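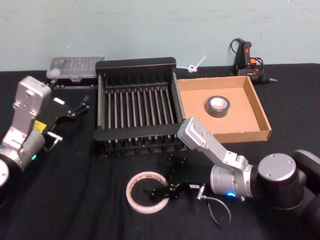
Fig. 1. Tabletop covered in black cloth, pale green wall behind.

Posted in: Evening Classes > Photography > Handouts

Week four: filters, and which ones you can skip

Hello again. These are my notes tidied up from the session, with a few bits I ran out of time for (sorry, I got carried away on polarisers!). Karthik Mridha asked if I could put the sums in writing, so they're in here too.

Thread sizes first

Look at the front of your lens, or inside the cap, for a number with a circle and a line through it. It's the filter thread in millimetres, and it has nothing to do with the focal length, which is also in millimetres and catches people out every single term. If you own several lenses, buy the filter for the biggest thread and use stepping rings on the others. A step-up ring screws onto the lens and gives you a wider thread to fit the filter to. Your lens hood probably won't go on over it, so take a bit of card to shade the front.

UV and protective filters

You'll hear strong opinions. Mine is that a digital camera doesn't need the UV part at all, but a clear bit of glass is handy at the beach or anywhere with grit flying about. Take it off for night shots with street lamps in them. You get little ghost reflections otherwise, usually right in the middle of the sky.

Polarisers

If you only buy one filter, make it this one. It cuts glare off water, leaves and painted surfaces, and no amount of fiddling on the computer will bring back what was hidden under the glare. It won't do much for bare metal. Turn the front ring slowly while looking through the viewfinder and stop when you like it — full strength is often too much. Blue skies darken most when the sun is off to your side. With a very wide lens you'll get a dark patch in one part of the sky, so go easy.

Expect to lose between one and two stops of light.

Neutral density (ND)

Grey glass, basically, for when you want a slower shutter than the daylight allows. Each stop doubles your exposure time. Say your meter gives you 1/500:

3 stops (ND8): 1/60
6 stops (ND64): 1/8
10 stops (ND1000): 2 seconds

Focus and compose before you screw on the ten-stop, then switch to manual focus so the camera doesn't go hunting in the dark. Cover the viewfinder eyepiece if you've got an SLR.

Variable NDs are two polarisers in one mount. Lovely for video, but push them too far and you get a murky X across the picture. The Femora one I passed round does it near the last mark on the ring, the Besnard a bit sooner.

Stuck filters

Don't grip harder! Squeezing bends the ring and makes it worse. Press a flat rubber jar opener against the front rim and turn gently with your palm.

For next time

Read page 259 onwards in the Beston book (there are copies in the Trurnham library, ask at the desk). Shoot the same bit of water with and without a polariser, same position, and bring both. Imtiaz Wanigasekara has a spare 67 mm one to lend if you haven't got your own yet.

We use cookies to remember your settings and see which pages get read. Accept all | Manage choices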